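Storage of Bin Liners in Colour-Coded Bins
Kittipong Panyasiri
Project report, Tanasarn workshop store

3. Materials

The liners are supplied as black rolls and kept in shallow plastic bins on a white table. The red bin was assigned to rolls awaiting sorting. Rolls were stored on end - laid flat, they took up more of the base and hid the paper bands.

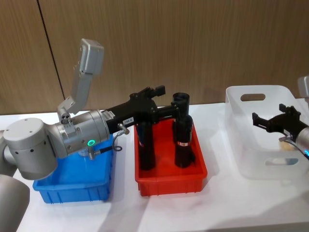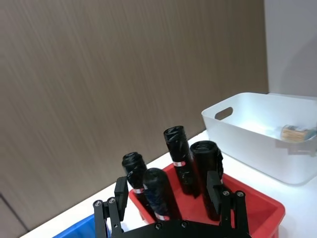
4. Method

Each roll was lifted out, its band checked for size and the loose end tucked in. Torn bands were replaced with tape. The store issued 492 rolls between September and May 11, 2025, and the stock sheet was updated after each issue.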